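3.2 Reports of shed and garage break-ins

The second group of records concerns outbuildings: garden sheds, detached garages and workshops on the same lot as a home. We took these from the public incident logs of the towns of Collance and Brandinier, which list each call with the hour, the type of building and a one-line note by the officer on duty. The logs held 1799 property calls for the study period. Of these, 268 involved an outbuilding, and they form the sample for this section.

Hand tools were the most common type of property listed as missing, ahead of bicycles and garden machines. Many notes give only the word "tools", so we made no attempt to split the group further. Where a single item was named, it was most often a drill or a screwdriver (Figure 4).

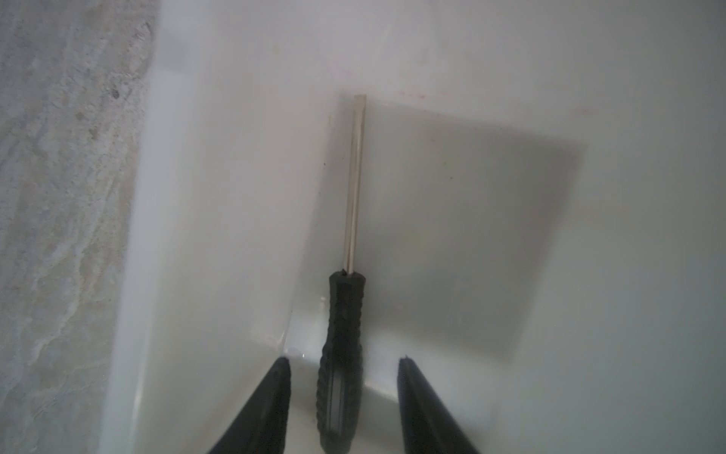 Figure 4. Screwdriver with a ridged black handle and a metal shaft, resting in the corner of a white plastic bin.

We then compared the logs with local news coverage. Two outlets were searched, the Buschmann weekly and the Livari news site, using the street name and the month of each call. A story was counted as a match when it agreed with the log on the place and on at least one other detail. In all, 80 of the 268 calls were matched to a story. Coverage was heavier when a suspect was found on the property by the owner, and heavier again when the note mentioned something odd, such as unusual clothing or a suspect who had fallen asleep.

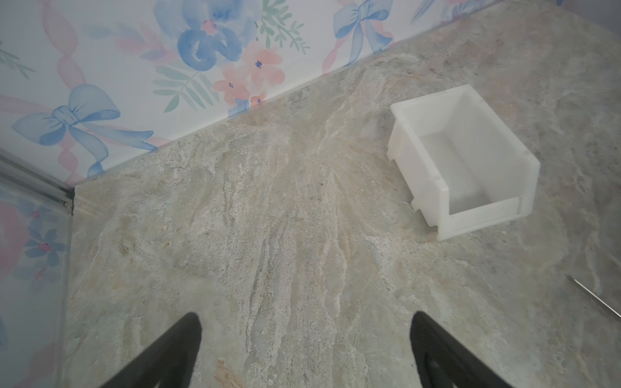 The value of the missing goods had little bearing on whether a story ran. Calls with a high stated loss were often left out, while a few with no loss at all were covered by both outlets. This agrees with what we found for street thefts in Section 3.1, though the gap is wider here.

Headlines were coded by two readers working apart. Each headline was marked as plain, mocking or alarmed, and disagreements were settled by a third reader. The full set of headlines, including those from Section 3.1, came to 493. Mocking headlines were more common for outbuildings than for street thefts, and they nearly always went with an arrest at the site. Alarmed headlines tended to appear in November, when both outlets ran pieces on dark evenings and unlit yards.
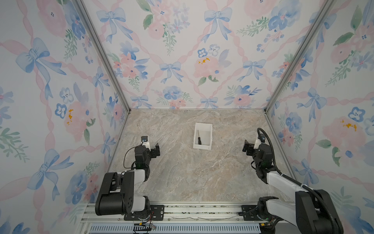
Two limits should be noted. The officer's note is short and may leave out the very detail that drew a reporter to the case, so some true matches were probably missed. The logs also record the hour of the call and not the hour of the break-in – an owner who opens the shed at 9 a.m. may be reporting something from the night before, or from last week. For this reason we do not use time of day as a variable in the models that follow.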